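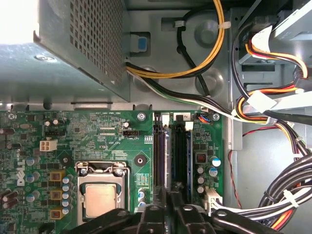

4. Setting up the PC teardown cell (Promau arm, Sotdale bench)

Do this at the start of every shift and after any jaw change. Power at the wall OFF for the PC before you start — arm stays on, in hold.

4.1 Case flat on the bench, side panel off, board facing up. Push it against both stops.

4.2 Check the cooler is off and the 4-pin power plug is out. Main power plug can stay in for now, step 4.6 takes care of it.

4.3 Jog the arm over the memory slots. Speed 600 max. Slow down below the top of the case wall.

4.4 Look at the wrist camera view. You want the CPU socket near the middle and the jaws along the bottom. Socket way off to one side = case not on the stops. Go back to 4.1, don't fix it by jogging.

4.5 Save the pose as slot 317. Overwrite yes.

CAUTION: Loose cables. Anything looping over the board can catch a finger on the way down. Tuck it or tie it back. Drive bay bundle is the usual offender.

4.6 Run the dry cycle, jaws open. Hand on the stop button the hole time.

4.7 Clean pass, log it and go to section 5. If it faults, write down the code befor you reset.

Note — don't touch the bare CPU lid with the jaws. Scratched ones get rejected at Standitz.

Note — jaw pads get swapped at 1400 cycles, or sooner if they look shiny. Spares in the Liepiņa drawer. Used the last set? Tell Binta Adeyemi by Friday.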